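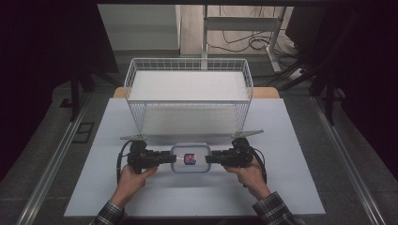
*The white wire basket, and a clear tub in front of it.*

# Baskets and tubs, the big sort-out

23 Oct 2021

I've been promising to put this page up since June, and at last I've got a free evening and a pot of tea, so off we go! I'll put my notes underneath and you can read them or not.

The basket is my favourite kind of thing: plain white wire, open at the top, mesh sides that lean out a little as they go up. It's so much easier to drop things into than a straight-sided one, and you can see what you've got without lifting everything out. I had a fabric one from Jelel before this and it sagged terribly. Lovely colour, mind you.

The tub is one of those small see-through ones with rounded corners, and it has a bit of red and blue showing through the middle. I do like a clear tub. Mine used to be a mix of old ice cream cartons and takeaway boxes, and I once defrosted what I thought was soup and had custard for tea.

A few odds and ends for anyone doing the same job:

- Lay a big pale sheet over the table first. It saves the wood, and stray lids show up straight away.
- Match lids to tubs before anything goes in a basket. I skipped this in June and had to do the lot again!
- Small tubs at the front, tall ones at the back. Dornell's shelf guide says to do it by colour, which looks smashing for a day and then somebody makes a sandwich.
- Don't stack past the rim, or the top ones slide off every time you shut the cupboard.

Several of you asked about the Seixas drawer dividers from the last gallery. Yes, still going strong, though one has lost a foot and now lives under the sink with the sponges. I haven't tried the Clisico ones, so I can't help there, sorry.

The lid drawer is next, and then the dreaded shelf above the fridge, where I'm fairly sure there's a fondue set. If you've got a good way of keeping round lids upright, do leave me a note in the guestbook. I've tried a toast rack and it works for the little ones only.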